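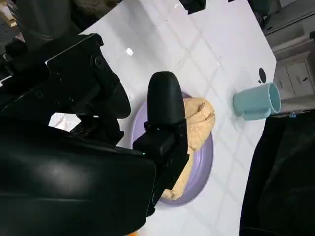
What does a county lose when its only family doctor's office closes?

Mostly it loses the short drive. Edwards has 2,391 residents, and when the clinic on Mill Street shut its doors in March, the nearest exam room became the one in Jivetti, 39 miles east on a two-lane road.

The clinic had been open for 34 years. It set broken wrists, wrote school sports forms and kept the blood pressure charts of people who did not care for hospitals. In its last full year it handled more than 2,000 visits, many of them from patients over 65.

Stollesex Health, the regional network that owned the practice, said it could not find a physician to take over when the last one retired. The job was posted for two years. Two candidates came to visit, and both took positions in larger towns.

The records went to Jivetti. So did the nurse, who now leaves home before 6 a.m. The pharmacy next door stayed open but cut its Saturday hours, and its counter has turned into the place where people ask whether a cough sounds bad enough for the drive.

Some help has come. The Jakavel Fund, a private rural health foundation, pays for a van that parks behind the fire station twice a month. A nurse practitioner sees patients in it from 9 a.m. until 3 p.m. She can renew prescriptions, draw blood and check a diabetic's feet. She can't take an X-ray, and the van doesn't run when the pass is icy.

The building on Mill Street is for sale. The sign in the window still gives the old phone number, which rings through to Jivetti.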